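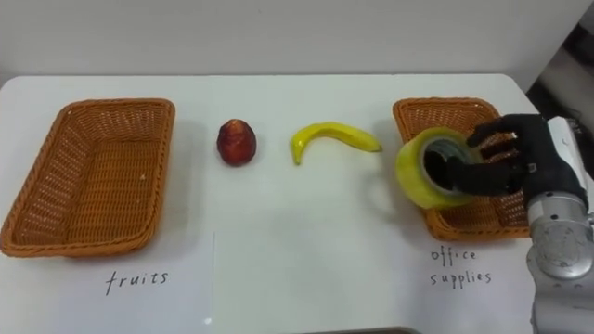

Thabiso Van der Merwe wrote in after our first session to ask whether a capsule wardrobe has to be all black, gray and beige, and what happens to people who love a loud shirt. Great question, and it gets us right into this week's topic!

Session 4: Color in a Small Wardrobe

The short answer is no. A capsule needs colors that get along, and you pick which ones. Start with two base colors for pants, coats and shoes – navy and brown, say – then add one or two brights you truly enjoy wearing. Thabiso's loud shirt can stay, as long as it goes with both bases.

Terms to know
Base: a color you'd wear head to toe.
Accent: a color you'd wear in one piece at a time.
Undertone: the warm or cool cast under a color. Hold two reds side by side in daylight and you'll see it right away (I love this part).

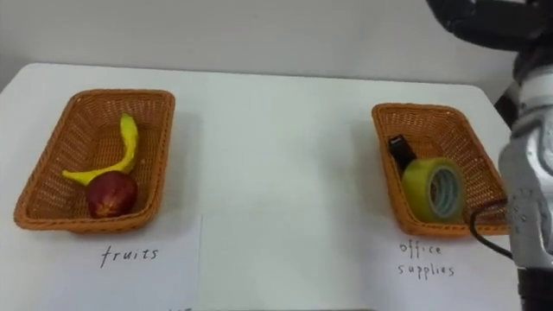 Fig. 1. Two baskets with handwritten labels, toy fruit in the left one.

For next time
Pull 10 pieces from your closet and write down the base or accent for each. Try at least seven outfits from them. Bring the Mabaso reading, and a scarf if you own one – we're doing knots!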